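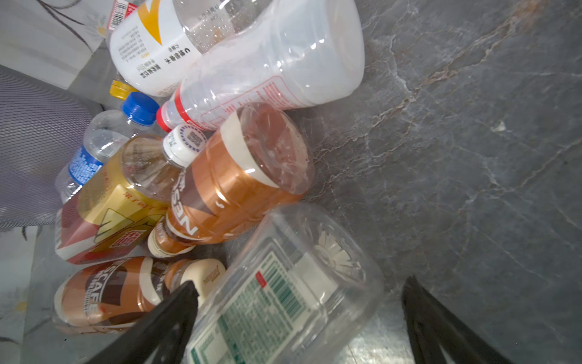

6 min read

3.2 Do deposits change what households do?

The usual claim is that a refund of a few cents keeps bottles out of the trash. We doubt the evidence is as strong as the Catport report makes it sound. That report compared two towns, Zirneck and Tirent, over a single May, and Tirent already had curbside pickup. A gap between them may say more about trucks than about refunds.

Our own survey reached 500 households, of which 42 kept a written log for the full month. Self-reports of this kind tend to flatter the person writing. Owusu (2021) treats such logs as a lower bound on waste; we see no grounds for that.
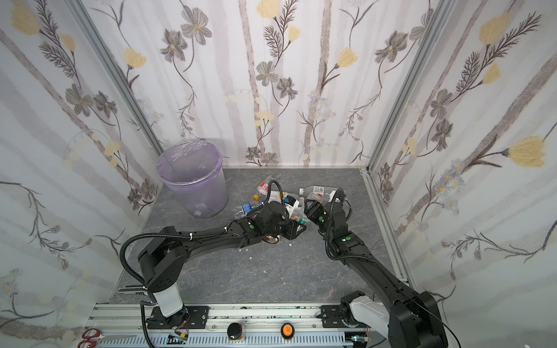
Figure 2. Plastic bottles in a pile.

Sorting rules were a second problem. Respondents disagreed on whether caps should stay on, and 47 percent of them gave an answer that did not match the leaflet sent to their own address. A refund cannot fix a rule people have not read.

We use cookies to improve your experience. Accept | Manage settings

Weight is no better as a measure. Cans and bottles differ in weight, and a town that switches from one to the other will appear to improve without throwing away a single item less.
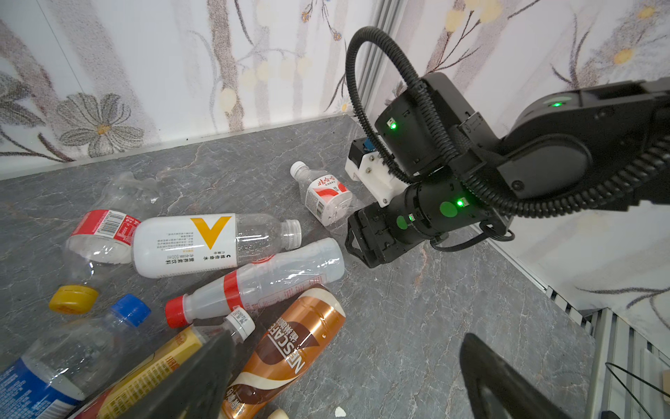
Plastic bottles and a can on a marble-patterned surface.

Until item counts are published along with tonnage, we would treat any reported drop in Zirneck as unproven.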